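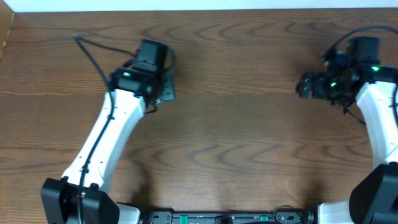 salma_c
Need advice on refinishing a table top, oil or poly. Bought it used in June for 400 bucks and I'm scared to wreck it. Medium brown, kind of warm, and the grain is the whole reason I bought it – dark wavy lines running across the boards. Seller had no idea what was on it. Water drops soak in after a minute so prob not much. Don't want it to look like plastic.

kourosh2204
Oil. Done. Thin coat, wipe off, wait a day, again. Poly on grain like that is a crime

bahman_r
Disagree. We eat at ours every night, two kids, oil lasted maybe a month before rings everywhere. Satin poly, thin it a little, doesnt look like plastic at all.

kourosh2204
rings sand out. try spot fixing poly, have fun

thanakorn_p
What grit are you stopping at? Matters more than the can. I'd go 220 and quit, any finer and oil wont take. And test the underside first!!

salma_c
Was gonna stop at 180. Underside is a good idea, didnt think of it. Anyone used the Skiltis hardwax stuff?

bahman_r
Used it on a shelf. Fine. Smells for a week, open windows. Pricey for teh size of the can.

kourosh2204
hardwax is ok I guess. still say plain oil

salma_c
Ok trying both underneath tonight – will post back when its dry.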